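Cahier de laboratoire, atelier de Clullalness
Mars, entrée ouverte à 9 h 15
Rédaction : Morag Jardine
Copie : Xolani Coetzee, Florante Baluyot

Objet : préparation de la demande d'équipement, pinces de saisie manuelle et mobilier de poste

La présente entrée consigne les éléments retenus avant dépôt de la demande auprès du service des achats. Elle complète le relevé de février, dont les montants ne sont plus valables : le devis Grendik est arrivé à échéance et doit être redemandé.

Le besoin principal porte sur les garnitures des doigts de pince. Le tarif Nomley fixe le jeu de remplacement à 33 euros, hors port. F. Baluyot propose de commander par lot, le fournisseur accordant une remise à partir de 700 euros. Avis favorable, sous réserve que la référence des coussinets striés soit confirmée par écrit. La commande précédente avait été livrée avec des garnitures lisses et le retour a pris tout l'hiver. 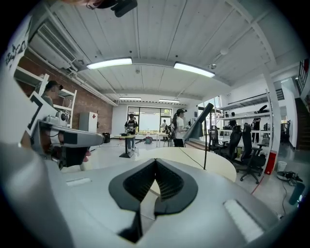 Le port est facturé séparément et ne doit pas être imputé à la ligne « consommables ». X. Coetzee vérifiera auprès de la comptabilité si la ligne « petit matériel » peut l'absorber. À défaut, la commande sera groupée avec celle des visières.

Mobilier. Les tables hautes à piétement central donnent satisfaction et seront conservées. La demande de plateaux supplémentaires est retirée. Les fauteuils de bureau ne figurent pas dans la présente campagne d'achat.

Casques. Le contrat de maintenance Gumede arrive à son terme. Deux options sont à chiffrer : reconduction à l'identique, ou achat de sangles de rechange avec entretien assuré en interne. S. Khumalo estime la seconde option à quelque 200 euros par an, temps de travail non compris. Ce dernier point reste à documenter, faute de quoi la comparaison sera refusée. 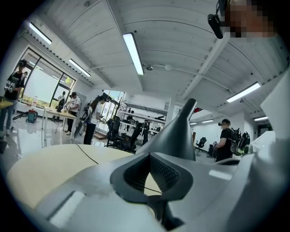
Fig. 2. Pince à main, doigt et mâchoire garnie ; atelier, côté baies vitrées.

Alimentation électrique. Le raccordement actuel repose sur des multiprises posées au sol. Il est proposé d'inscrire au budget des passages de câbles et des enrouleurs, à titre prioritaire. S. Adams a demandé que le marquage au ruban rouge soit repris sur le plan joint à la demande, afin que l'installateur respecte l'emprise des postes.
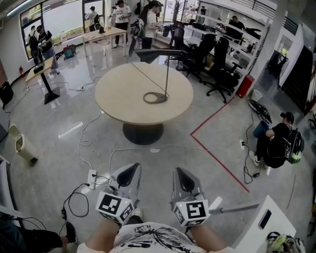 Cliché : atelier de Clullalness / F. Baluyot

Les marqueurs imprimés des cubes sont produits sur place et n'appellent aucune dépense, hormis le papier adhésif. Prévoir 2 rouleaux.

Reste à faire :
- redemander le devis Grendik (M. Jardine) ;
- obtenir la confirmation écrite de Nomley sur la référence (F. Baluyot) ;
- chiffrer le temps d'entretien des casques (S. Khumalo) ;
- transmettre le plan annoté (S. Adams).

Entrée close à 11 h 40. Le montant total sera porté au cahier à réception des devis.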